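**Kowalchuk opens container return program at Pevurthorpe office park**

PEVURTHORPE, August. Kowalchuk, the contract caterer that runs lunch service for office tenants in Candcombe and Pevurthorpe, will stop sending out single-use lunch boxes at its Pevurthorpe sites this month. Meals ordered for pickup or desk delivery will come in reusable lidded containers, which customers bring back to a return point in their own building.

The change follows a trial at the company's Candcombe kitchen. Over the course of the trial, 3,522 meals went out in reusable containers. All but 113 of the containers came back. Kowalchuk had planned for a higher loss and has lowered its estimate for replacement stock as a result.

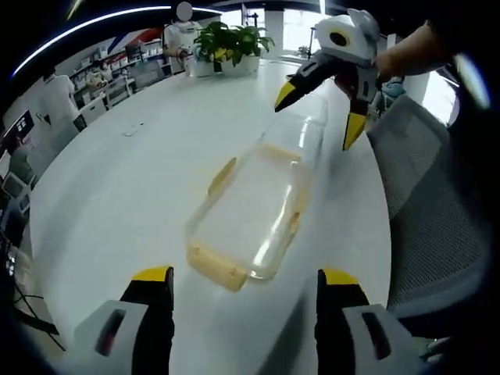

Customers pay no deposit. Each order is logged against the account that placed it, and the container stays on that account until it is scanned at a return point. A reminder goes out by email after three working days. If a container has not come back after 14 days, the account is charged a replacement fee, and the fee is refunded in full if the container turns up later.

Return points will be set up in the ground floor lobby or main break room of each participating building. They are emptied twice a day, at 10:30 a.m. and again at 3 p.m., and the containers go back to the Pevurthorpe kitchen for washing. Customers are asked to scrape out leftover food and close the lid. They do not need to wash anything.

Prirnix, which supplies the order tracking software used in Candcombe, will also handle tracking in Pevurthorpe. Tenants who already order through the Prirnix app will see the new return screen after the next update. Those who order by phone or through a front desk will get a card with their first meal and can return containers using the order number printed on it.

Kowalchuk has bought 900 containers for the opening stage. After sample checks on arrival, 802 have been put into service and the rest are being held in storage to cover losses and busy days.

**What changes for tenants**

- Hot and cold meals ordered for pickup or delivery will be packed in reusable containers. Soup will stay in paper cups until a suitable lidded bowl has been chosen.
- Menu prices stay the same through the end of the year.
- Meeting platters are not part of the program. They will still be delivered on trays and picked up by Kowalchuk staff after the meeting.
- Containers may be reheated in an office microwave with the lid off. They should not go in a conventional oven or toaster oven.
- Containers may be returned at any participating building, including those in Candcombe.
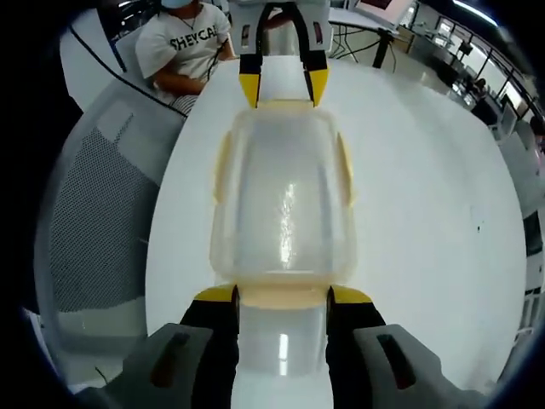 **Allergens and labels**

Allergen labels will move from the side of the box to the lid. The label lists the dish, the time it was packed and any of the major allergens it contains. Labels come off in the wash and do not need to be peeled by the customer. Meals prepared for customers with a recorded allergy will continue to be packed at a separate station.

**Joining the program**

Buildings with an existing Kowalchuk lunch contract are enrolled automatically. Building managers will be contacted to agree on a spot for the return point, which needs a floor space of two feet by three feet and no power outlet. Buildings without a contract can ask to be added to the waiting list through the Kowalchuk sales office in Candcombe.

**About Kowalchuk**

Kowalchuk prepares weekday lunches and meeting catering for office tenants from kitchens in Candcombe and Pevurthorpe. Media questions should be sent to the company's press desk, open 9 a.m. to 4 p.m. on working days.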